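Our Two-Arm Bench: Gallery and Shopping Notes

Posted Sunday, January 24, 2021

So many of you wrote in after my last post asking what a small two-arm setup costs and where the money goes that I figured I'd better put it all on one page. I run a little workshop in Dimovside where we build and rent out tabletop robot stations, mostly to colleges and small packaging outfits, and I'm the one who signs the purchase orders. I'm also the one who gets to explain the purchase orders afterward (less fun!).

There's one photo for now. I'll keep adding to the page as the second station comes together, and in the meantime I've filled it up with budget talk, so get yourself a coffee.

First, the big question: one arm or two? We priced it both ways last June. A second arm doesn't double the bill, which surprised me, but it comes closer than the sales folks like to admit. You pay for the arm and the gripper, then another set of cables, then another slot on the power side, and then your software time goes up because now you've got two things that can run into each other. On our sheet the second arm added almost 40 percent to the whole station. I'd still do it again. A lot of the jobs people bring us are hand-to-hand jobs, hold with one and place with the other, and you can fake that with a fixture for only so long before you're designing a new fixture every week. 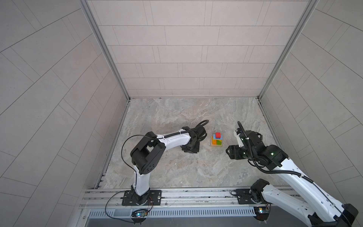 Both arms on the shared rail, one on each side of the block stack. Red cube on top.

I love blocks for early work, and they're the cheapest line on my whole budget. If you're planning a station, please don't start with the customer's real parts! Get a set of wooden blocks in different colors, spend your first weeks stacking and unstacking, and find out what your grippers are like before anything expensive is between the fingers. Colors help with the vision side too, and when something goes wrong you can say "it dropped the green one" over the phone and everyone knows what you mean.

Now the rail. I went back and forth on this for ages. Our first plan had each arm on its own stand, and Ocampo (our machine shop across the river) quoted us a very fair price for the pair. Then we did the math on setup time. With two stands, each time somebody bumps one you're measuring the distance between the arms all over again. Bolt both bases to the same length of aluminum and that distance stays put until you decide to change it. The rail cost more up front and I grumbled, and by the third week I'd stopped grumbling. If you're short on cash I'd cut almost anything else on the list before I cut the rail.

Things I'd tell you to check before you order one:

Ask how flat it is over the full length, and get the answer in writing.
Ask for extra slots or holes past where you think the bases will go. You'll move them.
Leave room for the small electronics. Boards need a home, and the rail is a handy one.
Get the mounting plates from the same place as the rail if you possibly can. Ours came from two suppliers and I spent a whole afternoon with a file.

The enclosure gets more questions than the arms do, oddly enough. People see the gray tile pattern on the walls and the marble look on the floor and want to know if I'm planning a bathroom. Go ahead and laugh! A background is a real budget item, though, and I never see it in anybody's plan. If you're going to use cameras you need to decide what's behind your parts, and you want to decide it early, while changing it is still cheap. Plain gray is fine. Patterned is fine too, if patterned is what your robots will be facing later on. I keep a small line in the budget called "walls and floor" and I've used up every penny of it on each station so far.

Size is the other thing. We went tight. A smaller box costs less to light and takes up less of your floor, and rent in Dimovside isn't what it was. The downside is that you have to think harder about reach. Before you buy, cut the floor plan out of cardboard, mark where the bases will sit, and swing a stick the length of your arm around over it. I'm serious, I did this with a broom handle and a tape measure, and it saved us from ordering the next size up.

Cables, cables, cables. I underbudgeted these the first time and the second time. On a two-arm station I now plan on 7 percent of the total for cable, sleeving, clips and spares, and it still feels a bit thin. You want enough slack for the wrist to turn without pulling, but loose loops near the gripper will find something to catch on. Coiled cable costs more per foot than straight. I buy it anyway for the top of the arm.

Okay, the shopping part. We got quotes from two places, Arkberg and Okalitz, and since everyone asks me which one is better I'll just tell you how it went for us. Arkberg had the lower price and a lead time of 16 weeks. Okalitz was higher but could ship in 7, and they threw in a half day of phone help, which I used up in the first two days (sorry, whoever was on the other end of that). We had a customer waiting, so Okalitz it was. For the second station nobody's in a hurry and I'm leaning toward Arkberg. Ask for lead times before you fall in love with a price, is all I'm saying.

A few more money notes, in no order at all:

Grippers wear out sooner than arms. Buy spare fingers with the first order, when you've still got some bargaining power.

Ask what the warranty says about changing the fingers. Some sellers are relaxed about it and some really aren't.

Freight. Oh my goodness, freight. A long rail ships as an oversize item, and ours cost more to deliver than one of the mounting plates cost to make.

Keep 20 percent back for surprises. I used to say 10 and I was wrong every single time.

Your own hours count. Write them down, even the boring ones spent crimping connectors, or your next quote will be too low and you'll be working evenings for free. Ask me how I know!

Used arms can be a good deal if you can see one run before you pay. I passed on a pair last summer when the seller would only send paperwork. They might've been perfect, and I still think about them.

Next up is the budget sheet itself, with our real lines and the prices blanked out where I promised to blank them. I also owe two of you an answer about power supplies, and I haven't forgotten. If you've built something similar and your cable number is smaller than mine, please write and tell me where you shop.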